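Résidence Mernell – Service de restauration et de vie collective
Fiche de contrôle : table commune du salon, emballages et denrées de grignotage
Secteur : Mirnden
Contrôle effectué par : Tineke Van Damme
Visa : Koen Postma
Référence de la fiche : 1904

Objet du contrôle

La présente fiche s'applique aux tables mises à la disposition des résidents et de leurs visiteurs pendant les périodes de fête. Elle porte sur l'état du plateau et de la nappe, la conservation des denrées sèches, l'élimination des emballages vides et le maintien des circulations. Le contrôle a lieu le mercredi à 16 h, avant la remise en ordre du salon. 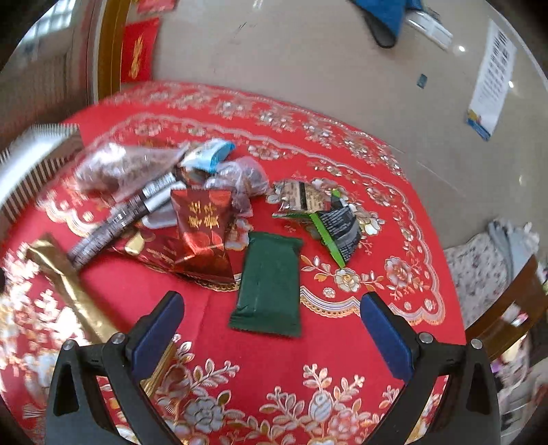 Dernière modification de la page : octobre, service de restauration

Partie A – Plateau et nappe

A1. Nappe à plat, sans pli susceptible de renverser un récipient.
Conforme.

A2. Bord de nappe ne touchant pas le sol.
Conforme. La retombée a été vérifiée sur tout le pourtour. Elle devra l'être de nouveau après chaque lavage, la nappe de rechange étant plus grande.

A3. Emballages vides retirés au fur et à mesure.
Non conforme. Des papiers et des sachets de formats divers sont dispersés sur la nappe rouge à fleurs, parmi lesquels un long emballage rayé brun et argent, déchiré à une extrémité, et une bande dorée froissée. Les sachets encore garnis se trouvent mêlés à l'ensemble, ce qui expose à les jeter par erreur.

A4. Corbeille à moins de 60 cm de la table.
Non conforme. La corbeille Visser était restée dans le couloir. Elle a été rapportée pendant la visite.

Partie B – Denrées

B1. Denrées en vrac conservées dans un contenant fermé.
À améliorer. Les sachets en plastique transparent ne portent pas d'indication de contenu. Il est demandé de transvaser les fruits à coque et les fruits séchés dans les boîtes à couvercle de la réserve, en séparant strictement les deux catégories.

B2. Information sur les allergènes disponible.
À améliorer. Les étiquettes rédigées uniquement en chinois doivent être accompagnées d'une traduction des ingrédients. La famille qui apporte les produits peut la remettre à l'accueil. À défaut, le produit n'est pas proposé aux résidents suivant un régime particulier.

B3. Dates de durabilité contrôlées.
Conforme pour les produits fermés. Les sachets ouverts sont conservés 3 jours au plus, date d'ouverture inscrite au feutre.
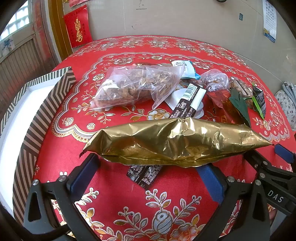
Les sachets métallisés appellent une vérification particulière, leur contenu ne se voyant pas de l'extérieur. Chaque sachet est donc palpé et ouvert avant d'être mis au rebut. Ils ne sont pas admis dans le bac à papier.

Partie C – Abords et décoration

C1. Décorations murales correctement fixées.
Conforme. La décoration en papier rouge à caractères dorés, suspendue près de l'encadrement en bois de la porte, peut rester en place jusqu'à la fin des festivités. Elle ne doit pas gêner l'ouverture.

C2. Boîtes cadeaux vides évacuées ou réemployées.
À suivre. La boîte à zigzags noirs et blancs posée ouverte à gauche de la table sera conservée si l'atelier Lilix en confirme l'usage. Dans le cas contraire, elle rejoindra les cartons.

C3. Fenêtre accessible pour l'aération.
Conforme.

Suites à donner

Points A3 et A4 : correction immédiate, à la charge de l'équipe de l'après-midi.
Points B1 et B2 : correction avant la prochaine mise à disposition de la table.
Point C2 : réponse attendue de l'atelier.

Observation de K. Postma : ajouter à la fiche une ligne relative au lavage des mains. Le distributeur du salon est à recharger.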